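Nellik
Wall Systems / Ledges / Kinier 573

Kinier 573 Recessed Wall Ledge

Continuous ledge with inner channel for long interior walls
Order series: 573
Status: in production

Description

Kinier 573 is a modular ledge that is set into an interior wall and runs as a single horizontal line. The ledge has a projecting lip and an inner channel behind it. Modules are joined end to end, so the run can be matched to the wall without a visible change in profile. It is intended for corridors, teaching rooms, workshops and other spaces where a shelf on brackets would take up too much of the walkway.

The ledge is a surface for light items. It is not a handrail, a seat or a cable tray, and it must not be used to carry water or drain lines. Walls with an existing chair rail should be stripped back before layout.

Module data

Module length: 900 mm
End module: cut on site from a standard module
Joint gap: 2 mm, closed with the supplied strip
Fasteners per module: 6
Standard finish: white, matte
Optional finishes: light gray, or primed for site painting
Use: interior, dry locations only

Load ratings depend on the wall behind the ledge and are given in the installation sheet for each wall type. Do not apply the rating for one wall type to another.

Wall preparation

The wall must be flat and fully cured before the opening is cut. Check the full length with a straightedge. High spots above the opening can be skimmed, but high spots below it should be sanded down, because filler at the lower edge tends to crack when the lip is fastened.

Mark the line from one end with a laser level. Do not measure up from the floor at each module. In older buildings the floor is seldom level enough, and the error shows clearly on a long run. Locate all pipes and wiring in the wall before cutting. If a service line crosses the opening, move the ledge or reroute the line. Notching the back of a module voids the warranty.

Start from the corner that is most visible from the door and place any cut module at the other end. Corners need a separate piece, ordered as left or right hand as seen when facing the wall.

Finish and lighting

The white finish is supplied to match common flat wall paints. A close match keeps the face of the ledge quiet against the wall, and the channel then reads as a dark line along the run. Under overhead fixtures the inside of the channel stays in shadow. Where this is not wanted, order light gray for the wall and white for the ledge, or add wall lighting on the opposite side of the room.

A white ledge on a white wall is the most frequent specification for rooms with open ceilings. In the room below, the pipes and conduits are left exposed against light gray paint and the light comes from fluorescent fixtures, while the wall under the ledge is kept plain. 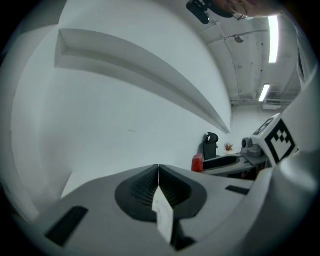 Cleaning and repair

Dust the channel with a soft brush or a vacuum with a narrow nozzle. Wipe the lip with a damp cloth and a mild detergent. Do not use scouring pads, solvent or wax polish. Small scuffs on the wall below the ledge can be touched up separately, and the ledge does not need to be removed for this. Mask the lower edge with low-tack tape and pull the tape before the paint has set hard.

A damaged module can be taken out on its own if the joint strips on both sides are cut first. Order replacement strips with the module. Strips cannot be reused.

Accessories

Joint strip, white or light gray
Inside corner, left or right
End cap
Cutting guide for end modules
Touch-up paint, small can

The Sebastian clip-on divider fits all Kinier 573 modules. The older Mastia divider does not fit, as its foot is wider than the channel. Remaining Mastia stock is sold for surface-mounted ledges only.

Ordering

State the wall length between finished surfaces, the wall type, the finish and the number of corners. Send a sketch for any wall with a door or column in the run. Orders received before the August shutdown are cut and packed in the order they arrive.

Technical questions: Poonam Awasthi, Wall Systems
Orders and delivery: Marthinus Mokgethi, Sales Office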